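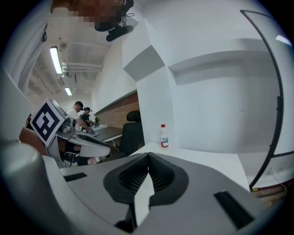
Hazel Nakamura thinks most people stopped drinking barley coffee for want of a decent one, and that a darker roast will bring them back. Plarkeo puts its own version on sale in Stultham and Stedham on 21 June 2025.

**Plarkeo launches roasted barley drink**

The drink, called Adebisi, is made from 100 per cent roasted barley. It contains no coffee and no added sugar. The grain is roasted whole, left to cool overnight and then ground coarsely – a finer grind made the test batches bitter.

Plarkeo began testing recipes in March. The final roast was chosen by Elvira Agudelo and Vilho Pitkänen after 39 trial batches.

To make a cup, stir two teaspoons into hot water and leave it for 5 minutes before straining. It can be drunk black or with milk. Some of the testers preferred it cold, with a slice of orange.
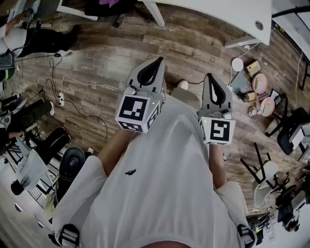
Is it suitable for people who avoid gluten? Barley contains gluten, so anyone with coeliac disease should not drink it.

Adebisi is sold in paper bags, each holding enough for 58 cups. Shops and cafes in both towns can order from the Stultham roastery, and cafes may ask for a sample bag before placing an order.

Trade orders: Karla Jaramillo, Plarkeo, Stultham
Press: Dolores Lindgren, Plarkeo, Stultham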